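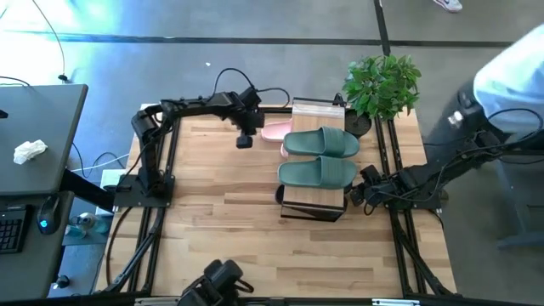
How a Robot Learns to Put Shoes Away

Putting a pair of slides on a rack is easy for you. You look, you reach, you let go. For a robot arm the same job is made of many small jobs, and each one can go wrong. The students in the Plutthorpe robot club picked shoes as their project for November. These pages explain how the project works.

The parts of an arm

A robot arm has links and joints. A link is a stiff piece, like the bone between your shoulder and your elbow. A joint is the place where two links meet and can turn. Inside each joint is a motor, and next to the motor is a sensor that measures how far the joint has turned.

At the end of the arm is the gripper. It opens and closes. A camera beside the gripper moves with it, so the program gets a close view of whatever the arm is reaching for.

The club uses 2 arms. The base of each arm must not move. If a base shifts even a little, the program's idea of where things are will be wrong, and the gripper will close on air.

Learning from examples

The club does not write a rule for every movement. A student guides the arms through the job while the computer records two things over and over: what the cameras see and the angle of every joint. One full recording is called a demonstration.

Hortensia Cárdenas and Jhair Tello recorded 18 demonstrations in their first session. Three had to be deleted. In those, a shoe was dropped and picked up again, and a program that studies a mistake may copy it.

After recording comes training. The computer compares the pictures with the joint angles and looks for a pattern – when the camera view is like this, the joints should move like that. The club's training program is called Stimau. It runs overnight.

Why shoes are difficult

A slide is soft in some places and stiff in others. The strap bends when it is squeezed. The left shoe and the right shoe are almost the same shape, but they are mirror images. Both should point the same way on the rack.

Color matters too. If every demonstration used green shoes, the program might look for green and ignore the shape. The club also uses pink ones.

Words to know

Joint: a place where an arm can turn.
Gripper: the part that holds things.
Demonstration: one recording of the whole job.
Training: the step in which the computer looks for patterns in the recordings.

Try it yourself

Ask a friend to close their eyes and put two shoes on a shelf. You give the directions. Use only these words: left, right, up, down, forward, back, open, close. Write down each word you say, then read the list and mark the steps you had to repeat.

Text by Eliécer Alvarado, November 1, 2022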